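Larnico Suture Pad Notes

README for the practice pad collection, version 3

What is in this folder

This collection is about suture practice on silicone pads. It has 2040 short clips and one table with notes for each clip. The notes tell which pad was used, which cut on the pad, what thread, and how the stitches look at the end of the clip. We made it at the Malness bench, and the same pads were used later in the Jaltley course for first-year students.

Please read the part about pads before you use the table. Many questions we receive by mail are answered there.

Pads

All pads are pale silicone with a red inside, so an open cut is easy to see. Every pad has nine cuts. They are numbered in the table from the top left corner, row by row. Some cuts are straight and some go diagonally. The diagonal ones are usually wider at one end, and we ask to begin from the wide end.

A pad is changed when the edges of the cut start to tear. In the first months we changed the pads too late, and for this reason 300 clips have the word "worn" in the column pad_state. They are still good for looking at knots. For measuring the distance between stitch and edge I would not use them.

Thread and needle

Thread is black in most of the clips. In the older part there is also a pale thread, which is harder to see on the pad, and its knots were sometimes missed in the first version of the notes. I have checked these again in January.

Needles are curved. When the needle is not in use it may be lying on the pad, and we write this in the column needle_place with one of the values: pad, holder, tissue, not_seen. "Tissue" means that the needle is inside the silicone. I know that it is not a real tissue, but the name stayed from the Sison form and I did not want to break old scripts.

How stitches are noted

Only interrupted stitches are noted. A running stitch has its own table, which is not yet ready.

The columns are:

stitch_no: order from the upper end of the cut
knot_seen: yes, no, unsure
ends: short, long, not trimmed
gap: closed, partly open, open

Write "unsure" if you can not decide in a few seconds. It is better than a guess. When there are thread loops across the cut but the knot is hidden, knot_seen is "no" and the stitch still gets its own row.

The still below goes with cut 3. For the upper stitch, knot_seen is "yes" and ends is "short". The lower one is where the cut becomes narrow, and its loops shine quite strongly in the light. The needle is on the pad, left of the cut, so needle_place is "pad".

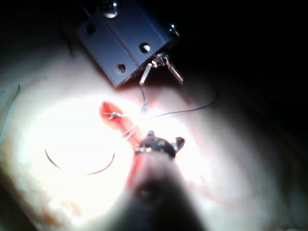
Known problems

Shiny thread. Under strong light a dark thread can look almost white. Do not fill the thread color from one still only, look at the whole clip.

Shadow on the right side of the pad. Thread that goes into the shadow is difficult to follow to its end. In such case leave thread_end empty.

Two pads were marked with the same number. They are now 14a and 14b in the table, but the old file names are not changed.

Corrections

If you find a wrong row, please send the clip number and the column name. Corrections go into the next version together, and the list of changes is kept in changes.txt.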